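We use cookies to improve your experience. By continuing to browse you agree to our use of cookies. Accept | Manage settings

The shop that lends toys

Grolton lost its library van, its second bank and its butcher within a few years of each other. The toy library stayed. It opens on Thursday afternoons in the old ticket office, and on a busy day the queue reaches the bike racks.

Dymphna Hegarty started it when her youngest outgrew a wooden garage that had cost more than her winter coat. She put a card in the post office window offering to lend it out. Three families rang. One of them brought a box of jigsaws in return, and the jigsaws needed a shelf.

The catalogue now runs to 974 items. Members pay £10 a year and can take two things home at a time, for up to three weeks. Late returns cost nothing, though the borrower gets a phone call.

"Ride-ons go first, then anything to do with kitchens," says Hegarty. "Board games are slow until the clocks go back."

Obed Odoi handles repairs from a bench at the back. Most of his work is wheels, battery covers and missing screws. He keeps broken toys for parts in drawers marked by size, and has little patience with glued casings. A train set from the Trastum estate took him most of January.

Cleaning takes longer than lending. Plastic goes through warm soapy water and is left on racks overnight. Cloth toys are washed in a net bag. Wood is wiped and dried by hand, and puzzles are checked piece by piece before they go back out.

Margit Farkas joined when her grandson came to stay for the summer. She had no toys in the flat and nowhere to store any. "He had a different farm every few weeks," she says. "Then he went home and I had my cupboard back."

The lease on the ticket office is up next year. Hegarty has looked at a unit behind the Pešek bakery, which is drier but has steps at the front. She has asked the landlord about a ramp and is waiting to hear. 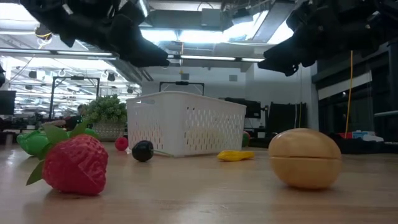
Can you borrow from a toy library if you don't have children of your own?

Most will lend to any adult member, and grandparents, childminders and foster carers often join.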